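Asunto: Re: [cocina-y-mesa] Café frío para el encuentro de diciembre

El mensaje anterior decía:

> Hola a todos. Pensaba preparar el café de Ziltoteck en caliente
> y enfriarlo con hielo al servir. Somos 20. ¿Con 200 gramos
> de café alcanza? ¿Y cuánto tiempo antes conviene hacerlo?

Hola:

Para 20 personas yo no lo haría en caliente. El hielo lo agua enseguida y el café de Ziltoteck, que es de tueste claro, queda ácido. Mejor infusión en frío: 500 gramos de molienda gruesa, 12 horas en la nevera y después filtrar dos veces, primero con colador y luego con papel. Con 200 gramos se quedan cortos.

El concentrado se rebaja con agua o leche a partes iguales. El azúcar no se disuelve bien en frío, así que llevo almíbar aparte. Para el hielo uso el mismo café congelado en cubiteras - la bebida aguanta toda la sobremesa.

Del filtro de papel, el de Koltholm me ha dado buen resultado. El de Henao se rompe con tanto peso.

Vaso con pajita, mesa y cuenco: 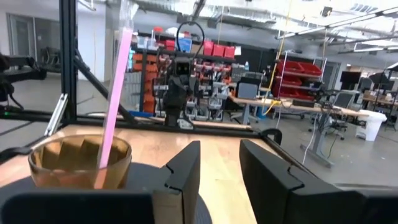
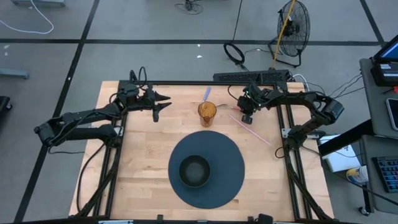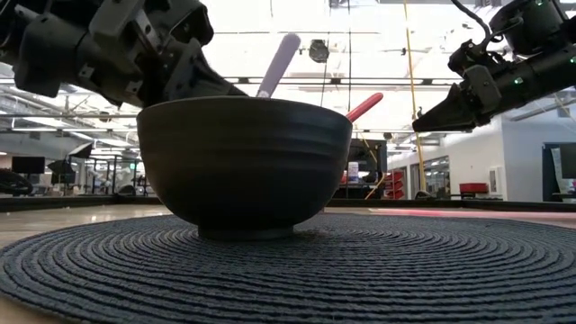 Si alguien no toma cafeína, puedo hacer una jarra aparte con el descafeinado de Tallis, con las mismas 12 horas. Avisen antes de que compre el grano - la tienda cierra a mediodía. También me faltan dos jarras grandes con tapa, por si alguien puede prestarlas.

Saludos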